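Surgical suture

A surgical suture is a length of thread used to hold the edges of a wound or cut together while the tissue heals. The word is used both for the thread and for the stitch made with it.

Materials

Sutures are divided into absorbable and non-absorbable types. Absorbable threads, such as polyglactin and polydioxanone, are broken down in the body by hydrolysis. Catgut, an older material made from animal intestine, is broken down by enzymes. Non-absorbable threads include silk, nylon and polypropylene; when placed in skin they are normally removed.

A thread may be a single strand (monofilament) or several strands braided together. Braided thread is easier to knot but can carry fluid and bacteria along its length. Monofilament passes through tissue with less drag, though it keeps its coiled shape from the packet -- a property known as memory -- and needs more throws to hold a knot.

Sizes

Thread size is given by number. Above 0, a larger number means a thicker thread. Below it, sizes are written 2-0, 3-0 and so on, each finer than the last. Size 10-0 is used in eye surgery.

Needles

Most needles are curved and are described by the part of a circle they form, commonly 3/8 or 1/2. Taper-point needles spread soft tissue apart; cutting needles have sharpened edges and are used in skin. In a swaged needle the thread is fixed into the blunt end, leaving no eye to widen the hole.

Technique

Interrupted stitches are tied one by one, so that the failure of one does not loosen the others. A continuous stitch is quicker to place and spreads tension along the wound, but depends on the knots at its ends.

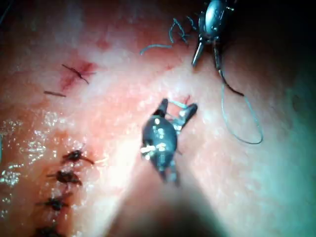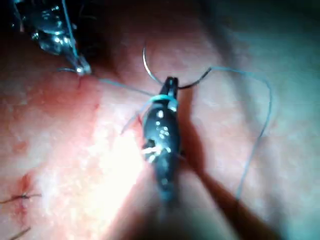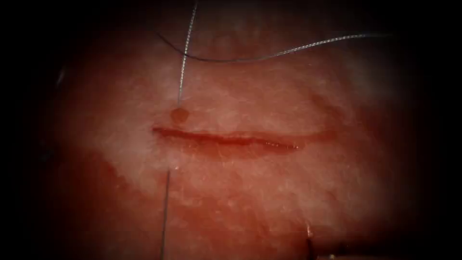

Suture thread held in the jaws of an instrument (first); a curved needle gripped near its midpoint (second); a straight incision with fine thread (third).

See also

Ligature
Surgical staple
Tissue adhesive
Wound healing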